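Manham course to reopen back nine after drainage work

25 August 2026

The back nine at the Manham public golf course will reopen to players next month, the Flena parks department said Tuesday. The holes have been closed since February, when heavy rain left standing water on the 12th and 13th fairways and washed out part of the cart path near the pond.

Crews from Ansari, the contractor hired for the job, have put in new drain lines under 4 fairways and rebuilt the bunkers on the 16th. The greens were left alone apart from regular upkeep. Sod on the repaired sections is still being watered daily, and carts will be kept on the path for the first 20 days after the holes open.

Golfers have been playing the front nine twice to complete a round. The department said the reduced rate for that arrangement will end when the full course is back in use. Season passes bought before the closure will be extended into next spring, and holders do not need to apply.

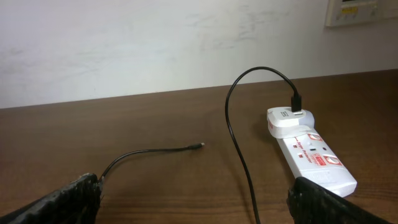 A wooden tabletop and a wall-mounted control panel.

Tee times for the full 18 can be booked starting the week before the reopening, by phone or at the pro shop counter. Groups of two may be paired with others on weekend mornings. The first tee time will move to 7:10 a.m. once the days get shorter.

The driving range and practice green are open on their usual schedule. The short-game area beside the 10th tee will stay fenced through the fall because the contractor is using it to store pipe and gravel.

The annual match against Bravport, normally played in June, has been moved to October. It will again be a two-day event, with foursomes on the first day and singles on the second. Bravport won last year on its home course. Sign-up sheets for the Manham side will be posted in the pro shop, and players must have a current handicap to enter.

The course will be closed to the public until 2 p.m. on both days of the match. The range will stay open.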